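Sign-up form for the Nestari web shop: project report
Web Interfaces module, group 2
Ilze Krūmiņa, Hanane El Khatib, Laine Kļaviņa

1. Task

Our group was asked to build a registration form that other students could reuse in the shop template, Nestari. The form had to work without a framework and stay readable on a small phone. We divided the work by file: Ilze wrote the markup, Hanane the stylesheet and Laine the script.

2. Layout

We began with two columns and dropped the idea in the first week. Labels sat too far from their fields once the window was narrow. The final form is a single column with each label above its field. Hanane set the widths in rem, and the font size follows the browser setting.

The background is a plain colour. An earlier version had a gradient, but the grey hint text was hard to read against it.

3. Validation

Each field is checked when the user leaves it, and all of them again on submit. The error message appears under the field and is linked to it with aria-describedby. The password must have at least 12 characters. We did not ask for symbols or capitals.

The first script was 2844 bytes. After Laine merged the two email checks it came down to 2279 bytes, without minifying.

4. Testing

Nidia Correa and Kadri Urbonaitė from the Malurska group filled in the form using only the keyboard. Nidia found that focus went back to the top of the page after a failed submit. It now moves to the first field with an error.

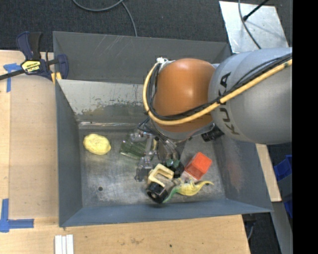 Kadri's comment was about the postcode field, which rejected a space at the end. We trim the value before checking it now. The same fault was in the phone field and was fixed in the same way.

5. Remaining work

The messages are written directly in the script, so translating the form means editing code. We would like to move them to a separate file in October, when the template is next updated. The show password button also has no visible focus outline in dark mode.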